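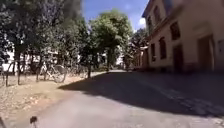

Why does a path follower that holds its line in open sun drift when it crosses into shade? Mostly because the exposure step changes the texture the segmenter was trained on, and the cost map lags until the gain settles.

1/ Results from the Damia outdoor runs at Stetville. Same planner throughout, 3 segmenters, 16 runs each.

2/ Baseline labels a hard shadow edge as a path boundary. The planner then steers along the edge – smooth, confident and wrong.

3/ Fix: train on paired crops with synthetic shadow polygons, 1000 pairs, and penalize disagreement between the two label maps. No new hand labels.

4/ With the penalty, shadow-edge stops fell from 8 to 3. Asphalt-to-dirt boundaries with no curb are still weak. Leaf litter makes them worse.

5/ Tried locking exposure first. It lost detail in the sunlit asphalt, so we dropped it.

6/ Weights from the May training run. Code follows once the Cairns loader is cleaned up.

21 Sep 2020

Related posts
Cairns loader: known issues
Grisirach gravel runs, part 2
Cost map lag and gain control

Contact | Copyright | Back to top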